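Black Cloth and the Problem of Stray Light

Most of the cost of a small studio goes into lamps. Much of the quality, however, depends on what happens to the light after it has passed the subject. In a room with white walls, a share of every lamp's output returns from the walls and ceiling, fills the shadows, and lowers the contrast of the finished picture. The effect is called spill, and it cannot be fully removed later, as it differs from one part of the subject to the next.

Plollen, a product photography studio in the old mill district of Trotmont, rebuilt its three smallest bays in June with this in mind. The work was planned by Ilham Bouzid, who trained as a lighting technician in theater and still orders fabric by the bolt.

"Paint was the first choice, and it was wrong for us," Bouzid says. "Matte black paint looks fine from straight on. Put a lamp low and to the side and it turns gray."

The behavior she describes is well known. A painted wall, however flat the finish, has a smooth binder at the surface. As the angle of the light drops, more of it is reflected forward in the manner of a weak mirror. Woven or napped cloth performs better at low angles. Light enters the gaps between fibers, strikes several of them in turn, and loses part of its energy at each contact. A deep nap absorbs more than a flat weave of the same color.

Depth has a price. Velvet marks where it is touched, holds lint, and must be hung with the nap running the same way on every panel. If one panel is turned, the seam shows as a change in tone. Heavy wool serge is less absorbent but hangs flat, and it can be vacuumed without leaving tracks. Bouzid tested both, along with a polyester blend from Shehata, and settled on serge for the walls and velvet for narrow strips behind the lamps.
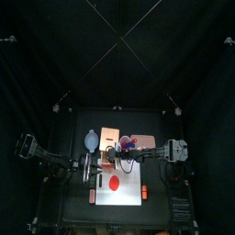
Hanging and Tension

Slack cloth forms folds, and a fold facing a lamp will show as a pale line. The panels at Plollen are hemmed at top and bottom. The upper hem is stapled to a batten and the lower hem holds a steel bar. Side edges overlap the next panel by two inches, with the open edge facing away from the main lamp.

Flame treatment deserves attention at the time of purchase. Many treated fabrics use water-soluble salts, which wash out and can leave a white bloom if the cloth becomes damp. Bouzid keeps a dated tag on each panel. The oldest in use reads 6/28/18.

Measuring the Result

The studio checks each bay with a Flulton spot meter and a gray card. The card is lit to a reading of 1000 on the meter's linear scale, and the wall behind it is then read with no change to the lamp. Readings are repeated with the lamp at three heights, the lowest being level with the table. Before the cloth went up, the painted wall gave its worst figure at that lowest position.

Dust is the main cause of drift. A thin layer raises the wall reading long before it can be seen by eye, so the panels are brushed downward every second week and the test is repeated after each cleaning.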